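Support Ticket 319
Product: Jindudix Household Inventory (web version)
Category: Catalogue import
Status: Resolved
Priority: Normal

Summary
The client, Chisholm Linen Hire, reported that an import of its tablecloth catalogue stopped before completion. The file held 1,000 item rows. The import log recorded 214 rows as accepted, after which the session closed without an error message.

Initial assessment
Support requested the original file and the browser version. The file had been exported from Trelerov, which writes the colour field with a trailing semicolon. Jindudix treats that character as the end of a record. The client was advised to leave the partial import in place - deleting it would also remove the linked category labels.

Further information from client
The client added that items with two colour names, such as "lavender-grey", were being placed under "Unsorted".

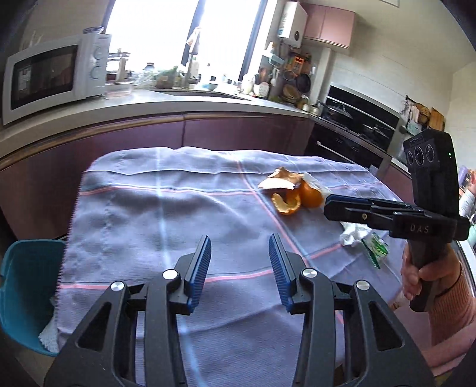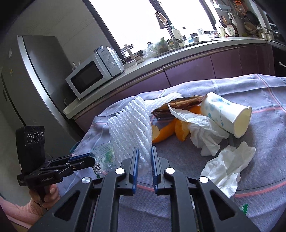

Attachments 1 and 2: plaid tablecloth, lavender-grey, on table.

Support confirmed that both attachments had uploaded correctly and were linked to the right item number. The fault was confined to the text fields.

Action taken
1. Trailing semicolons removed from the colour field.
2. File saved again with UTF-8 encoding.
3. "Match on item number" selected before the second import, to prevent duplicates.
4. Hyphenated colour names added to the client's colour list.

Outcome
The second import ran to completion. Roughly 76 items remained under "Unsorted" and were reassigned by the client using the bulk edit screen. The Fumis label template was not affected.

Follow-up
The semicolon fault has been referred to the development team for the June release. Until then, clients exporting from Trelerov should check the colour field before importing. Replies to this ticket will reopen it.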